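Zostwood Forum > Workplace automation > Picking and sorting
Thread: Teaching small-item sorting, who does the work now?

h_tran
09/01/2023
We run mixed returns at Lirkeck, mostly toys and hair accessories. Since July four of us have moved from the sorting line to recording demonstrations with hand-held grippers. Same pay grade, different job. Has anyone had the grade reviewed?

lindgren_b
No review at Pettigrew. Our target is 200 recordings a shift. The old target was 999 items, so on paper we do less. My wrists disagree.

Ezekiel W
It is still sorting. Pick up, put in bin. I don't see a case for a new grade.

h_tran
Sorting did not require me to repeat a grasp until the approach was clean. Set-up also falls to us. Two from one session, bin and toys on a bed:
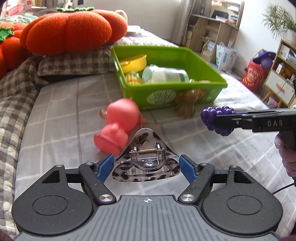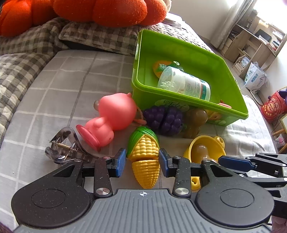

Two operators working into the same bin have to agree who reaches first. On the line I never had to plan that with anyone.

Ezekiel W
Fair on the two-person work. I would call that an allowance – a grade is permanent, and the recording may not be.

lindgren_b
Which is the point. Ask what the post becomes when recording stops. Ellura put it in writing for their people, clause 401 of the site agreement. Ours says nothing.

h_tran
Ours neither. I'll raise it with Marcus and post his reply.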